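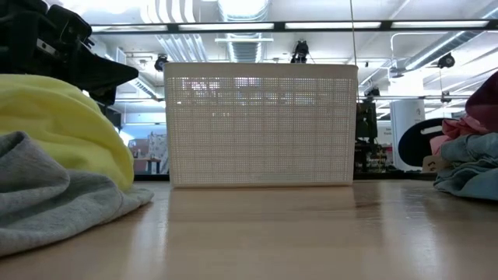 Obsa Degefa maintains that a workcell should be judged by how little of it has to be re-zeroed after a long weekend, and on that measure ours began the study in poor standing. We report the remark as it came up at nearly every maintenance meeting and eventually shaped the procedure in this section.

Figure 4. The cell's work table between trials, with the perforated basket at centre and garments to either side.

4.2 Cell layout and upkeep

The Ballico cell sorts garments into a single basket from piles on its left and right. We chose a perforated basket for its weight and regretted it on optical grounds. Its front face is a fine grid that lets the room's light through, and the depth estimator, which we had named Lemma in a more hopeful period, was inclined to treat the grid as a wall on some trials and as a rumour on others. The glossy tabletop contributed a second, paler basket underneath the first. Early versions of Lemma were fond of both.

We considered a matte table covering and rejected it, having learned in the pilot that a covering is one more garment as far as the grasp planner is concerned. The planner had folded it twice. Instead, we masked the region directly below the basket's bottom edge and re-estimated the table plane at start-up. The overhead fluorescent fixtures were left on throughout, and the operator checked that every tube was lit before the plane was fitted. A failing tube will shift the fit well before anyone in the lab complains about the flicker.

Routine upkeep followed a fixed interval of 200 trials. At each stop the operator emptied the basket, returned it to the centre of the table, wiped the tabletop and ran the Fivow calibration routine. The gripper pads were replaced every 3,000 cycles regardless of their colour, which had proved a poor guide to anything. Lint was the chief enemy. It collected in the wrist joint in a grey felt of some structural merit, and we removed it with a brush after compressed air merely relocated it to the optics.

The maintenance log holds 164 entries for the study period, the majority of them concerning cables. Only 4 required the cell to be shut down overnight. Three of these were traced to the same Semeck connector, reseated each time with growing conviction and finally replaced in March. The fourth was a sock in the cable chain.

Trials interrupted by upkeep were discarded and rerun from the same initial pile arrangement, insofar as a pile of laundry can be said to have one.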